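La veta de la madera

Entrada de mi enciclopedia casera de carpintería. Última revisión: 10/09/2019

Llevo años escribiendo estas entradas para aclararme yo, y la de la veta la he rehecho tantas veces que ya no sé qué queda de la primera versión. Aviso de que aquí cuento las cosas como las entiendo en el taller, con mis manías incluidas (a quien le guste el lenguaje de laboratorio se le va a hacer raro, lo siento).

Qué es la veta

Llamamos veta a dos cosas distintas y las mezclamos todo el rato, yo el primero. Por un lado está la dirección de las fibras, o sea, hacia dónde corren los «tubitos» que llevaban el agua por el tronco. Por otro está el dibujo que vemos en la superficie, que en los libros más serios aparece como figura. Cuando alguien me dice «cepilla a favor de la veta» habla de lo primero; cuando me dice «¡qué veta más bonita!» habla de lo segundo. En inglés pasa igual con grain y figure, y también allí las confunden, así que no me siento tan mal.

El dibujo sale sobre todo de los anillos de crecimiento. En los climas con estaciones marcadas, el árbol fabrica en primavera una madera más blanda y normalmente más clara, la madera temprana, y según avanza el verano va haciendo otra más densa y oscura, la tardía. En mi zona el cambio se empieza a notar hacia julio, aunque depende muchísimo de la especie y de cómo venga el año de lluvias. Un anillo es la pareja de las dos. Si cortas el tronco de través ves círculos; si lo cortas a lo largo ves rayas, o arcos, o una mezcla de ambas cosas, según por dónde entre la sierra.

Los cortes y el dibujo que dejan

El corte más corriente es el tangencial, el de toda la vida, en el que se van sacando tablas paralelas de un lado al otro del tronco. Las tablas que quedan lejos del centro enseñan esos arcos alargados, metidos unos dentro de otros, que muchos llamamos veta de catedral o veta florida. A mí me recuerdan más a las curvas de nivel de un mapa, y la comparación tiene su sentido: el tronco es casi un cono, el corte es un plano, y cada arco es el sitio donde ese plano se cruza con una capa de crecimiento. Cuando el árbol creció con ondulaciones o con algún bulto, los arcos se cierran y aparecen óvalos e islas.

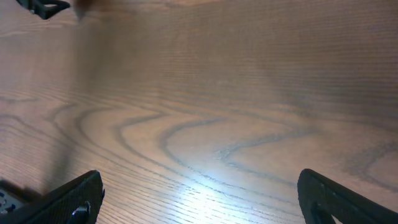 ¿Por qué se comba más una tabla de corte tangencial que una de corte radial?
Porque la madera se encoge y se hincha bastante más siguiendo la curva de los anillos que en la dirección de los radios, a menudo el doble. En una tabla tangencial, una cara pide moverse más que la otra y la pieza se abarquilla; en la radial el movimiento queda más repartido y lo que cambia es, sobre todo, el grosor.

El corte radial es el caro. Se orienta la sierra hacia la médula, se desperdicia más tronco y se tarda más en serrar, pero a cambio salen rayas rectas y finas y una tabla tranquila, que es lo que yo quiero para un cajón o para el bastidor de una puerta. En el roble, además, asoman los radios medulares, esas manchas brillantes que parecen pinceladas sueltas. Hay quien paga un dineral por ellas y hay quien las tapa con tinte oscuro porque le parecen defectos. Yo soy del primer grupo, aunque con el presupuesto del segundo.

Entre uno y otro queda un terreno intermedio que según el aserradero se llama semirradial, rift o «lo que ha salido». Las rayas van rectas y apenas aparecen los radios. Para patas de mesa es una maravilla, ya que las caras contiguas se parecen mucho entre sí y no tienes una pata que por delante sea lisa y por el costado un festival.

Mi tabla más querida es de corte tangencial, de fresno, y la compré en el aserradero de Ternberg. Me costó 66 euros, la tuve apoyada en la pared del pasillo una eternidad y todavía no me he atrevido a cortarla. (En casa ya la saludan al pasar.)

Vetas raras

Aparte del corte está lo que el árbol trae de suyo. La veta rizada aparece cuando las fibras van haciendo olas, y da esas bandas que cambian de clara a oscura al mover la cabeza, como en los fondos de muchos violines de arce. La entrelazada, típica de bastantes maderas tropicales, sale cuando las fibras giran unos años hacia un lado y luego hacia el otro; vista en corte radial parece una cinta, y al cepillarla es un tormento, porque la mitad de la tabla va siempre a contrapelo. También está el ojo de perdiz, lleno de puntitos, y las raíces y verrugas, donde las fibras van a su aire y cada trozo es una sorpresa.

Y luego está la veta de mentira, que tiene mucha historia. Pintar una madera barata para que parezca noble es un oficio viejo, con sus peines, sus rodillos de goma y sus pinceles de pelo larguísimo, y un buen imitador engaña a cualquiera a dos pasos. Hoy lo normal es la veta impresa. El truco que uso para sospechar es buscar repeticiones: si el mismo nudo vuelve a aparecer un poco más allá, idéntico, mala señal. Otro es mirar la testa, donde una pieza maciza debería enseñar los anillos de un modo que cuadre con el dibujo de arriba.

Cómo leerla antes de trabajar

Lo primero que hago con una tabla es mirarle el canto. Las líneas de fibra suben hacia una de las puntas, y el cepillo tiene que ir en el mismo sentido en que suben, igual que se acaricia a un gato. Si vas al revés, la cuchilla se mete por debajo de la fibra y arranca astillas. Cuando la veta cambia de dirección a mitad de tabla (pasa siempre al lado de los nudos), toca afilar, cerrar la boca del cepillo y quitar muy poquito en cada pasada, o rendirse y sacar la cuchilla de raspar.

En la testa miro la curva de los anillos. Para encolar un tablero a partir de varias tablas hay dos escuelas: la que alterna la curva, una hacia arriba y otra hacia abajo, y la que las pone todas igual. La primera reparte el movimiento en ondas pequeñas y la segunda hace un solo arco grande que se puede sujetar con la estructura de la mesa. He probado las dos y, si la madera está bien seca, elijo por el dibujo. Me parece una pena estropear una cara preciosa por obedecer una regla.

Los acabados y el color

El aceite moja la fibra y sube el contraste, de forma que los arcos oscuros se ven más oscuros. El barniz al agua respeta más el tono natural y a algunos les parece soso. La goma laca calienta el color y es mi favorita para cosas pequeñas. Con los tintes voy con más cuidado: la madera temprana de una conífera bebe muchísimo más que la tardía y el dibujo se puede dar la vuelta, con lo claro en oscuro y al revés, como un negativo. En el pino me ha pasado más de una vez y la cara que se te queda es un poema.

Para lijar un tablero que vaya a ir teñido termino en grano 180 y paro. En muestras de prueba, y por pura curiosidad, he llegado a 600, y la superficie quedaba tan cerrada que el tinte casi no agarraba. Eso sí, con aceite y sin tinte el tacto era una delicia. El aceite duro de Flunora me ha funcionado bien sobre nogal, con 3 manos finas y trapo limpio entre una y otra. Los trapos se tienden abiertos a secar al aire libre, jamás hechos una bola, que se pueden prender solos.

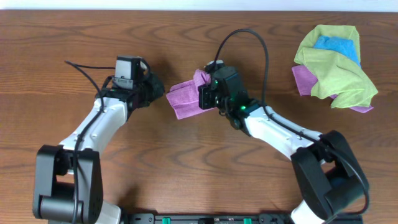

¿En qué dirección hay que lijar para que no se noten las rayas?
A lo largo de la fibra, sobre todo en las últimas pasadas a mano. Las marcas del abrasivo se confunden entonces con las líneas de la propia madera, mientras que las cruzadas saltan a la vista en cuanto cae el acabado. Con lijadora rotorbital conviene avanzar despacio, no saltarse granos y repasar al final a mano.

La luz también hace lo suyo. El cerezo se oscurece con el sol y el nogal se aclara, y si dejas un jarrón siempre en el mismo sitio acabarás con un redondel clavado en el tablero. Yo voy moviendo las cosas de vez en cuando los primeros meses.

Nombres y clasificaciones

En esto hay un lío considerable. Cada comarca tiene sus palabras, y lo que para mí es «agua» (las ondas brillantes) para otro es «rizo» o «flama». El muestrario que más consulto es el Głowacki, con 338 chapas ordenadas por el tipo de dibujo y sin hacer caso de la especie, que al principio desconcierta y luego engancha. El de Savcombe es más manejable, va por especies y trae cada una en los tres cortes, aunque las láminas de haya me parecen demasiado rosadas.

Véase también: anillos de crecimiento, albura y duramen, chapa y contrachapado, espejuelo del roble, secado al aire, alabeo.

Pendiente: ampliar el apartado de la veta entrelazada y buscar una buena muestra de sapelli en corte radial. La que tenía la usé para calzar el banco.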